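Towel Swap Returns to Hinds

We got 191 of you through the door at the last household linen swap, and the requests to do it again started before the tables were even folded up. So we are! The next one runs in July at the Hinds building, same big room, same long coffee line (we're working on that), and this time there's space for kitchen linens as well as bath towels, sheets and blankets.

If you've never been, it's a wonderfully simple thing. Bring clean textiles you no longer use, get a ticket for each piece, and take home the same number from the tables. Odd napkins count. So do curtains, as long as both panels come along.

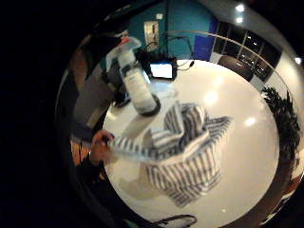

Our running total now stands at 3963 pieces traded since the first swap, and I'd love to see the Cerodmont neighborhood push us past the next thousand. Last time the flannel sheets were gone in the first half hour, while a whole stack of beautiful tablecloths sat there until closing. Go look at the tablecloths! They make terrific aprons, and one reader sent in a set of shopping bags cut from a single one, with enough left over for a pillow cover.

Stained and torn pieces are welcome too, in the rag bin by the side door. Those go to the Triltorik bike workshop, which can't seem to get enough of them. Please leave out anything with rubber backing, and keep pillows and comforters at home for now.

Drop-off opens an hour ahead of the swap, and leftover tickets from last time are still good. Dig them out of your coat pockets!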